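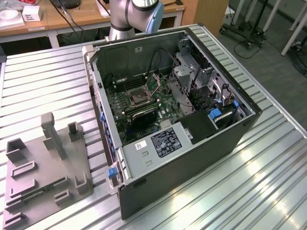
작업대에 눕혀 둔 데스크톱 본체. 소켓 레버는 열린 상태.

작업 노트, 1월. 오후 늦게 쓰기 시작함

오늘은 거의 하루 종일 종이랑 씨름했다. 제본실에서 넘어온 Renau 악보집 얘기다. 1972년에 찍은 책인데 등 쪽 풀이 다 바스러져서 펼칠 때마다 가루가 떨어진다(내 무릎 위에, 양말 위에, 점심 먹던 빵 위에까지!). 처음엔 등만 새로 발라 주면 끝날 줄 알고 사흘이면 되겠지 했는데, 표지를 떼어 보니 안쪽 접장이 전부 낱장이었다. 실로 꿰맨 흔적이 하나도 없고 처음부터 등을 깎아 풀로만 붙인 책이다. 겉으로는 꽃천까지 붙여 놔서 꼭 사철 제본처럼 보인다. 깜빡 속았다.

그래서 방법을 다시 정해야 했다. 후보는 두 가지. 하나는 낱장을 부채꼴로 밀어 가면서 풀을 먹이는 방식이고, 다른 하나는 낱장을 한지 띠로 두 장씩 이어 접장을 만든 다음 꿰매는 방식이다. Romana Michalík 씨는 무조건 두 번째라고 했다. 악보는 보면대 위에서 활짝 펴져야 하는데 풀 제본은 자꾸 닫히려고 하니까. 맞는 말이긴 한데 띠를 붙이면 등 쪽이 부풀어 오른다. 띠 한 장 두께는 별것 아닌데 쌓이면 책이 쐐기 모양이 된다. 예전에 찬송가집으로 한 번 당해 본 적이 있어서 나는 겁부터 났다.

결국 시험용 블록을 만들어 봤다. 비슷한 두께의 헌 종이 100장을 잘라서 반은 부채꼴 풀, 반은 띠로 이어 꿰맸다. 풀은 밀가루풀에 Procházka 중성 접착제를 섞은 것. 비율은 늘 하던 대로 했는데 오늘은 유난히 묽게 나와서 한 번 더 졸였다. 졸이다가 전화를 받는 바람에 바닥이 살짝 눌었다. 냄새가 아직도 난다. 눌은 부분은 긁어서 버리고 윗부분만 체에 걸러 썼으니 시험에는 큰 영향 없을 거라고 본다. 그래도 일단 적어 둔다.

두 시간 눌러 두고 꺼내 본 결과

부채꼴 풀 쪽은 생각보다 훨씬 괜찮았다! 펼쳤을 때 가운데가 아주 살짝 들리는 정도고, 한 장씩 당겨 봐도 빠지지 않는다. 다만 종이 결이 문제다. 시험 종이는 결이 세로인데 실제 악보는 몇 군데 가로결이 섞여 있다. 가로결 종이는 풀을 먹으면 등 쪽이 물결치듯 운다. 원본 여백 조각에 물을 한 방울 떨어뜨려 보니 바로 말려 올라갔다.

띠 쪽은 예상대로 부풀었다. 그런데 Vilho Sjöberg 씨가 지나가다 보고는 띠 위치를 장마다 조금씩 어긋나게 붙이면 덜하다고 알려 줬다. 왜 그 생각을 못 했을까. 바로 몇 장 다시 해 봤는데 확실히 얌전하다. 손은 두 배로 간다. 어긋나게 붙이려면 자를 매번 다시 대야 하고, 나는 자를 다시 댈 때마다 숨을 참는 버릇이 있어서 열 장쯤 하면 머리가 띵하다.

한지 얘기도 적어 두자. 쓰던 얇은 한지가 거의 떨어졌고 서랍에 있는 건 조금 두꺼운 것뿐이다. 두꺼운 걸 물붓으로 뜯어서 가장자리 섬유를 길게 살려 쓰니 그런대로 된다. 칼로 자른 띠는 경계가 딱 져서 악보 종이가 그 선에서 꺾인다. 이건 시험 블록에서도 바로 보였다. 앞으로 띠는 무조건 뜯어서 쓸 것. 주문은 Naria 쪽에 얇은 걸로 넣었고, 올 때까지는 표지 작업을 먼저 한다.

표지

표지 천은 짙은 녹색인데 햇빛을 받은 책등만 누렇게 바랬다. 살릴 수 있으면 살리고 싶다. 금박 제목이 반쯤 남아 있고 글자 모양이 참 예쁘다. 등천을 떼어낼 때 얇은 주걱을 종이판과 천 사이로 밀어 넣었는데, 아래쪽 모서리에서 손톱만큼 찢어졌다. 내 잘못이다. 조각은 봉투에 넣어 서랍 둘째 칸에 두었으니 버리지 말아 주세요. 작년에 누가 내 봉투를 휴지로 알고 치운 적이 있어서 이번엔 겉에 크게 써 놨다.

새 등에는 비슷한 녹색 천을 깔고 그 위에 원래 등천을 다시 얹을 생각이다. 천 염색은 Štefánia Charvát 씨가 도와주기로 했다. 첫 번째 견본은 너무 파랗고 두 번째는 너무 올리브색이다. 형광등 밑에서는 두 번째가 딱 맞는데 창가로 가져가면 전혀 다른 색이 된다. 이 책은 교회 합창실 책장으로 돌아갈 거라 그쪽 조명이 어떤지 물어봐야겠다. 전구색이면 또 얘기가 달라진다.

표지판은 두께 그대로 재사용. 모서리가 물러진 곳만 풀을 먹여서 Turkard 프레스에 넣었다. 프레스 손잡이가 요즘 끝에서 헛도는 느낌이다. 기름칠은 했는데 나아진 건지 모르겠다. 쓰는 사람은 끝까지 돌린 다음 반 바퀴 되돌렸다가 다시 조이면 제대로 물린다.

꿰매기 계획

결론은 섞어 쓰기. 세로결인 앞뒤 부분은 어긋난 띠로 이어서 꿰매고, 가로결이 섞인 가운데 부분은 물기를 최대한 줄인 풀로 띠를 붙인 다음 압지 사이에서 오래 말린다. 전체를 부채꼴 풀로 가면 빠르긴 하겠지만 물결치는 걸 보고 나니 마음이 안 간다. 실은 가는 마실로 하고 밀랍은 아주 살짝만. 굵은 실을 쓰면 띠로 부푼 데다 실 두께까지 더해진다.

구멍은 다섯 군데. 원래 낱장이라 기존 구멍이 없는 건 오히려 편하다. 송곳 틀은 Czesław Górecki 씨 것을 빌렸다. 돌려줄 때 끝을 닦아서 줄 것.

비용도 잠깐. 의뢰 쪽에서 800까지는 괜찮다고 했고 1000을 넘으면 미리 말해 달라고 했다. 손이 두 배로 가는 띠 작업 때문에 그 사이 어디쯤이 될 것 같다. 재료값은 별로 안 드는데 시간이 든다. 내일 오전에 전화해서 진행 방식이 바뀌었다고 설명하기로.

쪽 번호 확인하다가 알게 된 것 하나. 중간에 악보 한 장이 거꾸로 들어가 있다. 앞뒤가 바뀐 게 아니라 위아래가 뒤집힌 채로. 처음 제본할 때부터 그랬던 모양인데, 그 장 여백에 연필로 "돌려서 볼 것"이라고 적혀 있다. 글씨가 단정하다. 바로잡아서 꿰매면 이 메모가 엉뚱한 말이 되어 버리고, 그대로 두자니 꿰매는 사람으로서 손이 근질거린다. 의뢰인에게 물어보고 정하겠지만 내 마음은 바로잡고 메모는 그대로 두는 쪽. 연필은 절대 지우지 않는다.

지우개 가루 청소는 앞쪽 절반까지 했다. 부드러운 붓으로 안에서 바깥으로. 손때가 제일 심한 곳은 오른쪽 아래 모서리인데, 다들 거기를 잡고 넘겼을 테니 당연하다. 너무 하얗게 만들지 않기로 했다. 한 모서리만 새것처럼 되면 더 이상하다.

남은 일
- 얇은 한지 도착하면 가운데 부분부터 시작
- 녹색 견본 세 번째(올리브에 파랑 조금)
- 합창실 조명 물어보기, 뒤집힌 장 물어보기
- 풀 냄비 바닥 닦기. 불려 놨음

저녁 여섯 시 조금 넘어서 추가: 시험 블록을 다시 펴 봤더니 부채꼴 쪽 끝 장 하나가 들뜨기 시작했다. 눌은 풀 탓인지 내가 자꾸 당겨 본 탓인지는 모르겠다. 내일 아침에 한 번 더 보고 적는다.

댓글

Oluwaseun Fashola: 띠 어긋나게 붙일 때 자 대신 두꺼운 종이로 계단 모양 틀을 하나 만들어 보세요. 저는 그걸로 악보집 두 권 했는데 훨씬 편했어요. 숨도 안 참아도 되고요 ㅎㅎ

Czesław Górecki: 송곳 틀은 천천히 돌려줘도 됩니다. 왼쪽 나사가 좀 뻑뻑한데 원래 그래요. 억지로 돌리지만 마세요.

Štefánia Charvát: 세 번째 견본은 갈색을 먼저 아주 조금 넣고 시작할게요. 바랜 부분 말고 표지 안쪽으로 접힌 천을 보여 주시면 원래 색 맞추기가 쉬워요.

마지막 수정: 1월

문의는 작업실 게시판으로 | © 작업실 노트, 무단 전재 금지 | 맨 위로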